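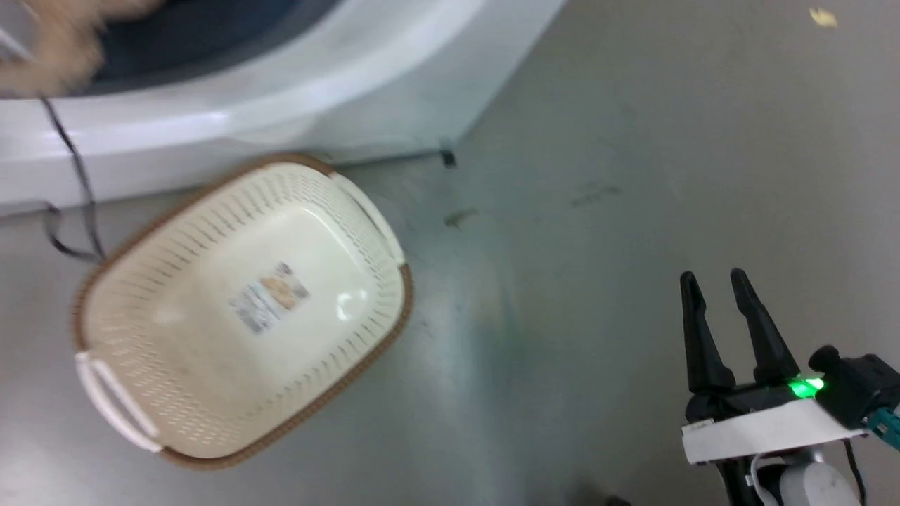
4.2 Demonstration collection for the laundry tasks

The laundry portion of the Parska set was gathered at two sites, a leased suite in Bratholm and a converted storage room at the Fahy building. Both sites used the same arm and gripper model, the same teleoperation software and the same written protocol. They differed in floor surface, ceiling height and washing machine, and these differences were left in place on purpose. An earlier pilot held everything constant across sites, and the policies trained on it transferred poorly to a third room with a lower ceiling.

Three task families were recorded. In the loading family, the operator moves garments from a basket into the drum of a front-opening machine. In the unloading family, the direction is reversed. The third family, repositioning, involves no garments: the basket is picked up by its handle or rim and set down at a new pose on the floor. We retained 994 episodes after filtering. Of these, 465 are loading and 329 are unloading, with the remainder given to repositioning.

Repositioning was added partway through collection at the suggestion of C. Villanueva, who had been reviewing failed rollouts from the first loading policy. In a large share of those failures the arm reached correctly for the place where the basket usually sat, and the basket was elsewhere. The loading demonstrations up to that point had been started from a taped outline on the floor. We removed the tape, and from then on the starting pose of the basket was drawn from a list generated before each block. The list includes poses in which the basket rests against the base of the machine at an oblique angle. Figure 3 shows a head-view frame from one such arrangement, with the basket empty and the gripper open over clear floor to the right of it. Poses of this type proved difficult. The handle nearer the machine leaves little clearance for a finger on its far side, and operators tended to choose the handle at the open end even when the reach was longer. We did not instruct them either way.

Each operator completed a practice block before any of their episodes were kept. The block was fixed at 80 attempts, split evenly between loading and unloading, and was not extended for operators who were slow to improve. J. Bahrami and K. Sheehan recorded most of the Bratholm episodes. P. Coughlan recorded most of those at Fahy. Operator identity is stored with each episode as an integer code, and we report results by operator in Section 6.

An episode begins when the operator presses the left pedal and ends when the same pedal is pressed again. Operators were asked to start from rest with the fingers open. They were asked to finish with the arm clear of the basket and the drum, and to hold still for a moment before stopping the recording. Episodes that lacked this final pause were kept but flagged, as the pause is used by our automatic segmenter to locate the end of the last placement. The segmenter does not handle flagged episodes well, and their boundaries were set by hand.

Garments were drawn from a shared bin of shirts, towels and socks. No attempt was made to fold or sort them before an episode. Loading was recorded with dry garments throughout. For unloading we had planned to use damp garments, since these hang from the fingers in a different manner and adhere to the drum wall, but the Fahy room has no drain and the plan was carried out at Bratholm only. The moisture condition is noted in the metadata. Readers who intend to train on unloading data alone should be aware that condition and site are confounded there.

Loose cables near the work area were a recurring difficulty. The protocol originally required that every cable be tied back before a block. Inspection of the recordings showed that this was followed unevenly, and that a thin dark cable could be found hanging against the white front of a machine or lying beside the basket in a number of otherwise acceptable episodes, including the one from which Figure 3 is taken. We considered discarding these. C. Ó Riain argued for keeping them on the grounds that the deployed system would meet cables in any ordinary laundry room, and we adopted that view, with the exception that episodes in which a cable was caught by the fingers were removed. The protocol was then amended to require only that cables be kept out of the drum opening.

The head view was recorded with automatic exposure. This was a compromise. With exposure fixed for the floor and the basket, the inside of the drum was recorded as an almost uniform dark region, and with exposure fixed for the drum the white housing saturated. Automatic exposure gives usable detail in most frames at the cost of brightness shifts when the head turns. Motion blur is also present during head movement and is strongest toward the edges of the view. Blurred frames were not dropped, as doing so would have broken the fixed spacing between observations and actions. A blur score is supplied for each frame so that users may apply a threshold of their own.

Success was labelled by a second person who had not operated the arm in the block under review. For loading and unloading, the label is positive if every garment reached the target container and none was left on the rim or the floor. A sleeve or corner hanging over the edge of the drum opening was scored as a failure at first. After disagreement between the two sites this was changed to a separate partial label, and the Bratholm episodes recorded before the change were relabelled. For repositioning, the label is positive if the basket came to rest upright and flat on the floor with its centre inside the target region. The orientation of the basket was not scored.

Failed episodes are included in the release in their own directory and do not contribute to the totals given above. They were not used in training for any of the results in Section 5. The filtering script and the relabelling log are distributed through the Zoltville archive together with the pose lists, and the random seed for each list is recorded in its header.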